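How do I make cardboard and papier mâché look like really old gold?
Posted by Areeba Sethi, 5/2/18
Props and Costume > Paint and Finishes > viewed 1387 times

Hello all! I've somehow ended up in charge of props for our drama group's October show, and I'm having a wonderful time, but I'm stuck on the treasure. The play is set in a palace that has been shut up for 500 years, and the cast break in halfway through the first act and find everything the old queen left behind. So we need plates, goblets, a big dish, two crowns, a sort of ceremonial shield and as many coins as I can be bothered to cut out.

The shapes are done and I'm really pleased with them. Most are corrugated card with two layers of newspaper and paste over the top, and the goblets are yoghurt pots glued base to base. The trouble is the paint. I used a gold spray and they look like Christmas decorations. Very cheerful ones! But they don't look old, and under our lights they go a flat mustard colour with a hot white spot in the middle.

I tried rubbing some brown poster paint over one plate and it just looked as if somebody had eaten a chocolate pudding off it. Has anyone cracked this? I've got plenty of time, a small budget and a garage I can make a mess in. The hall is the Zaroritz, if anybody knows it, so the front row is very close and the back row is a long way off. I'd like it to work for both if that's possible.

Fahad Janjua
Don't use gold. Use yellow ochre and put a bit of gold on top at the end. Also poster paint won't stick to spray, you want acrylic.

Fumiko Hosoda
Oh, what a lovely job to be given! I've been painting props for 18 years and old metal is still my favourite thing to do, so please forgive the length of this.

Fahad is right about leaving the gold until last. Metallic paint is full of tiny shiny flakes, and if you cover the whole prop with them the light bounces back the same from everywhere. Your eye reads that as new, or as plastic. Old metal has gone dull over most of its surface and only shines where hands have been at it, on the rims and handles and the high bits of any pattern. So you build up the dull part first and then put the shine back in just those places.

Start by killing the spray. Give everything a light rub with fine sandpaper, go gently on the newspaper edges or they'll lift, and then a coat of matt emulsion. A tester pot is ideal. I like a dark, slightly greenish brown, the colour of a wet canvas tent. Black is too strong and makes the finished thing look dirty instead of old. Leave it overnight even if it feels dry, as papier mâché holds on to damp for ages.

Then the fun bit. Mix three puddles of acrylic on an old plate: an olive, a greyish green and a mid yellow ochre. Tear up a kitchen sponge (tear it, don't cut it, you want a raggedy edge) and dab the olive on in big loose patches. While that's still a little tacky go in with the grey green, overlapping, and keep turning the sponge in your hand so you never get the same print twice. You're after soft changes, lighter in one part and darker in another, with no obvious stripes or polka dots. If it all goes muddy, stop, have a cup of tea, let it dry and carry on. I've rescued some real horrors that way.

Once it's dry, take the tiniest bit of gold on a stiff brush, wipe nearly all of it off on newspaper, and flick and smudge it across the middle of the piece. Speckles are good. Smears are good. Leave some areas with none at all! Then paint the rim properly with a flat brush and two coats of your warmest yellow gold, and leave it fairly clean. A strong bright edge does a huge amount of work from a distance, and your back row will see that and nothing else.

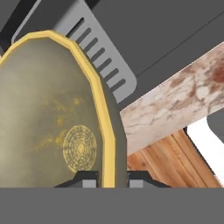 Yellow rim, mottled olive face and gold rings low down on the right. Computer render.

For decoration, keep it simple and give it a clear outline. Rings inside rings are marvellous for this because you can draw them with jar lids of different sizes, and they suit a plate or a shield equally well. Put your pattern a little off centre on one or two pieces, so they don't all look as if they came out of the same cupboard. Use a paler yellow for the pattern than for the rim and thin it a touch with water so that it sinks in.

You asked about brown paint looking like pudding. That was probably too thick and put on over something shiny. If you'd like grime in the corners, make a wash: one blob of burnt umber in half a cup of water with a drop of washing up liquid. Brush it into the dips, count to ten, then wipe the high parts with a damp cloth. It should look like weak tea. Do it before the last gold and not after, or you'll dull down all your lovely bright edges.

On the white spot under the lights, that's your varnish or the spray itself. Matt varnish all over, then a dab of satin on the rim only. Ask whoever does your lighting to try a warmer colour on the treasure too, it can rescue a prop that looks poor in daylight. And do take one finished plate to the hall before you paint the rest. I once did a whole banquet in a beautiful greeny bronze and the blue night lighting turned every bit of it grey.

For the coins, please don't paint them one at a time! Paint both sides of a big sheet of card with the whole recipe, then cut them out afterwards and run a gold marker round the edges. We did over 900 for a pirate show and it took two evenings and a lot of biscuits. Keep them a bit uneven and snip a few into many-sided shapes with straight cuts, which is far quicker than cutting circles and looks nicely rough.

Mudassar Afridi
We did ours with teabags. You put gold tissue paper on and then dab it with cold tea. Looked all right. It went a bit mouldy over the summer so maybe dry them better than we did. Also the crowns kept falling off people so put foam inside.

Comment from Areeba Sethi
Fumiko, thank you so much, I read this out to my sister over breakfast and we were in the garage by ten! I've done one plate and the big dish. The sponge part is brilliant, I could do it all day. My first go was too green so I put more ochre over it and now it looks a hundred times better than the pudding plate. One more question: is the paint from Priren good enough for the rims, or should I get the dearer Kurkero one?

Comment from Fumiko Hosoda
Hooray! Cheap paint for the sponging, dearer paint for the rims. You'll only need a small pot. If it drags, wait longer between coats.

Comment from Kulsoom Bugti
Does this work on polystyrene? I've got a huge urn to do.

Comment from Fumiko Hosoda
Yes, lovely on polystyrene, but test any spray on an offcut first, a lot of them melt it. Cover the urn in PVA and tissue before you start, and give it two days to dry.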